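Skotex – Open positions – Cell Technician (arm upkeep and table setup), Grustberg site

We are looking for a patient, handy person to look after one robot arm. Just the one! It works at a white tabletop in our Grustberg building, picking up and moving small everyday things, and it needs somebody who will get to know it well: how it sounds when it starts up, which cable likes to creep toward the wrist, and when the fingers want cleaning. Danjuma Adeyemi has kept it going until now, and he is moving over to our Telau line at the end of April, so you would have a few weeks side by side with him before the cell is yours.

A normal day starts with a walk around the arm. You check the base bolts and the joint covers, follow the black cables by hand from the wrist back to the base, and wipe down the gripper fingers. After that comes the homing routine, a slow test move with an empty gripper, and then you lay out the objects for the first run. We use a printed layout sheet, and there are 137 of them in the binder so far (Danjuma drew most of them himself, and you are very welcome to add your own).
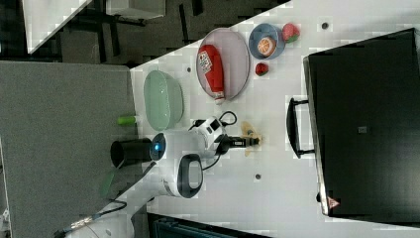
The arm at its table, with the plate, bowls and fruit laid out.

Every 500 hours the arm gets a fuller service. You would swap the finger pads, check the gripper for play, tighten the wrist flange and run the calibration again, then write it all down in the cell log. At 2,000 hours a technician from Harries comes out for the joints, and you would help with that visit and learn as much as you like along the way. Small repairs in between are yours: a worn connector, a bracket that has worked loose, a cable clip that needs to sit a little farther back.

We would love to hear from you if you have fixed machines of any kind, whether that was bottling equipment, sewing machines or elevators. You should be comfortable with hand tools and a multimeter and be able to read a simple wiring diagram. Programming is a nice extra, and we can teach you the little that the job calls for. Please do tell us if you have never worked with a robot before, and we will plan more time with Danjuma.

The job is up to 30 hours a week, on days, with paid training and a locker of your own. Parking is behind the building, and the 56 bus stops at the gate.

To apply, send a short letter and a list of past jobs to the Skotex front office in Grustberg, marked "Cell Technician," by April 12, 2026. We read every letter and will write back to you either way. If you would like to see the cell before you decide, mention it in your letter and Danjuma will gladly show you around.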